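Tradura Textile Lending Library
Notice to borrowing households and partner nurseries. The following posts cover the care and return of cotton blankets on loan.

1/ Our lending collection now holds 621 blankets, of which 586 are in circulation. The rest are being checked and folded at our Tsai Street workroom before they go out again.

2/ Borrowers are asked to return muslin blankets clean and fully dry. A mild detergent is sufficient. Please do not use fabric softener, and please do not iron. The crinkle of the cloth is part of its character and should be left as it is.

3/ Blankets should be laid out on a clean, pale surface before folding. Marks and pulled threads are much easier to find this way, particularly on cream and white items. 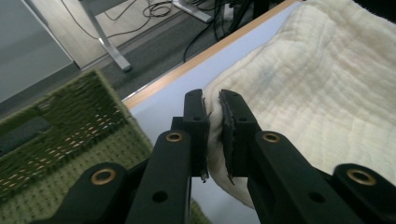 Cream quilted muslin on the folding table, Tsai Street.

4/ To fold, take the blanket by its edge and bring it across to the opposite side. Smooth from the middle outward with a flat hand. Do not pull on the corners – muslin gauze stretches easily and will not lie square afterward.

5/ Repeat until the blanket fits the Jeltix storage sleeve supplied with the loan. If the sleeve has been lost, a cotton pillowcase is acceptable. Plastic bags are not.

6/ Care tags must remain attached. Items returned without a tag are held back for up to 14 days while a new one is sewn in. 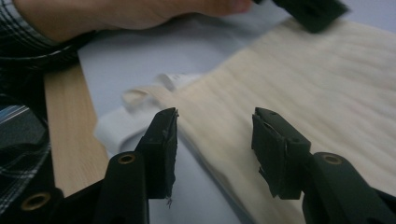
7/ Small repairs should be left to our staff. Please pin a note beside any hole or loose seam and hand the blanket in at the desk. There is no charge for ordinary wear.

8/ The standard loan period is 60 days. One renewal may be requested in writing, addressed to I-hsuan Ng, Collections. Partner nurseries on the Skomel route should continue to write to Matěj Ďurica.

9/ Loans issued in October and already renewed once are now due. Replacement blankets may be collected on the same visit.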